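Throwing bench notebook -- spiral rate vs. wobble, first full set

2023-01-14
Bianka Deák
3 min read

Got the whole set done in one go and I am so pleased with it that I'm writing this up before I've even put the balls away. 400 throws off the Jutico machine, every one at the same wheel gap, same feed height, same target net at 25 yards. The only thing I changed was the difference between the two wheel speeds, which is what puts the spin on.

Short version for anyone skimming: at the low spin settings the nose wanders all over the place, and then there's a step, and past the step the ball just locks in. I was expecting a slope. It is a step! I ran the settings out of order so I wouldn't fool myself, and it still shows up in the same spot, 600 rpm on the ball, give or take whatever the strobe count is worth.

Things to note about the setup. I used the four Loltitance practice balls, the ones with the painted seam, and rotated them. Ball 3 has a slow leak in the valve and I pumped it back up every time I swapped the feed tube. Its throws are flagged in the sheet. They don't look different to me, but somebody should check with the plots side by side before we lump them in.

Laces up in the tube for the first half, laces down for the second. I had a feeling lace position would matter at release because one wheel grabs the laces and the other gets smooth leather. It does matter, a little, on the slow settings. Laces down gives a kick to the left. On the fast settings I can't see it at all.
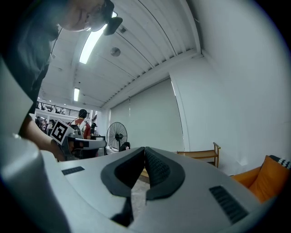 The other fun one was the worn wheel. The left wheel has a glazed patch where it's been slipping, and I could hear it -- a kind of chirp on maybe one throw out of every feed tube. When it chirps, the ball comes out with less spin than the dial says and lands short. So I started marking a "c" next to those. If you take the c throws out, the scatter on the middle settings drops a lot. I scuffed the patch with sandpaper before the last batch and the chirp went away completely. Wish I'd done that first.

What this means for quarterbacks I don't want to say too loudly yet, but I keep thinking about it. Everyone talks about a "tight spiral" like it's a matter of more and more spin. If there's a step, then a passer who is just under it would look sloppy and a passer who is just over it would look great, with hardly any difference in what the hand is doing. That would fit with how the Cudirton kids go from ducks to decent balls over what feels like a single practice. I'd love to get their release spin measured in May when they're back outdoors.

Wind: none to speak of, doors shut, heater off because it blows right across the lane. Cold hands by the end. The net needs restringing at the bottom corner, two balls went under it.

Still to do:

Repeat at the longer distance. We lose the ceiling at anything past this, so it has to be the Ngau field house or wait for spring.

Try a wet ball. I'm betting the step moves up because the wheels slip, but then that's the machine's problem and tells us nothing about the ball. Need a way to wet it after it leaves the wheels?? Mist across the lane, maybe.

Weigh all four balls again. I wrote down ball 2 twice and ball 4 not at all.

Another 400 with the right wheel swapped to the left side, to see if the kick swaps too. If it does, it's the wheel and I owe the laces an apology.

Raw sheet is in the shared folder under the bench name. Column F is spin from the strobe, column G is spin from the dial. Use F.

Recent entries
Wheel gap and ball pressure: a quick look
Painting seams so the strobe can see them
Kicking tee heights, part 2
Why the old net kept throwing balls back at us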